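How to clean a painted green panel without making it shiny?

Asked by Musari, April 12, 2024

I have a large flat panel in green color, it lies a little above a pale floor. The color is even, with a very fine grain, and I want to keep it like this. Last June I cleaned another one with kitchen spray and it became shiny in spots. Which product is safe? Also I am not sure if the dark places at one corner are dirt or only shadow.
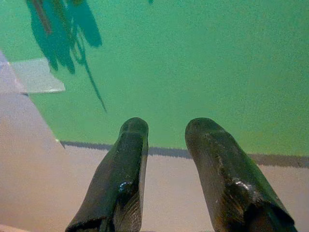
The green surface and its lower edge

I did not try any water yet. The seller told me only "soft cloth", but not more.

2 answers

Domenica Hämmerli
For me the dark shape at upper left is shadow. You can test it easily — move the lamp and look if the shape moves too. For the cleaning I take 5 ml of mild dish soap in 1000 ml of lukewarm water, and a microfiber cloth which is well squeezed. Wipe in long lines and do not press. Then go one time more with clean water and dry it at once. Kitchen spray is often too strong for a matte paint. Please try first on a small place near the edge.

The dark gray line along the edge looks also like shadow to me, but feel it with a finger. If it is dust, a soft brush is enough.

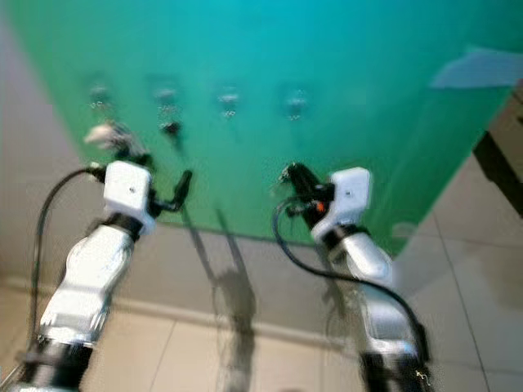 Nander
Dry cloth only. I had a green board from my uncle and soap made lines on it, I needed to paint it new. Maybe it was a bad paint, I don't know. Sandpaper 1000 is also no good, my neighbor tried.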